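4.2 Who came to the hearings, and who stayed

We had expected, going in, that the people who spoke at the Kurtuluş tariff hearings would be much the same people who had marched against the trade agreement in December, and we were a little surprised by how small the overlap was. Of the 2,090 residents who signed the attendance sheets, only 24 had also given their names to the march organizers, and most of those were dockworkers from the Kimard terminal. The rest came on their own or with a neighbor, often straight from work, and many told our interviewers (Yaman and Baert, who sat through every single session!) that they had never been to a public meeting of any kind before.

What kept them coming back is harder to say. Our follow-up interviews, 50 in all, point toward something fairly ordinary: people returned when a speaker they knew was on the list. Satti found the same pattern among the Kukora growers, though his sample was smaller and he was working mostly from memory and a very good set of notes. Attendance fell off once the speaking time was cut to 10 minutes per group, and it did not recover before the final session on 22nd April.
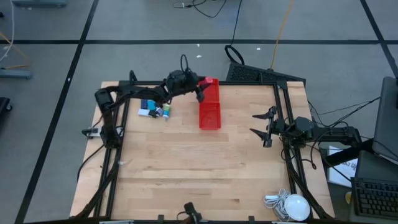 Figure 3. Tabletop with two black arms and a red bin.

Did the shorter speaking time change who was heard?
It favored groups that already had a practiced speaker, and the growers, who liked to share their turn among several people, lost the most by it. We come back to their case in Section 5, along with the written statements they sent in afterward.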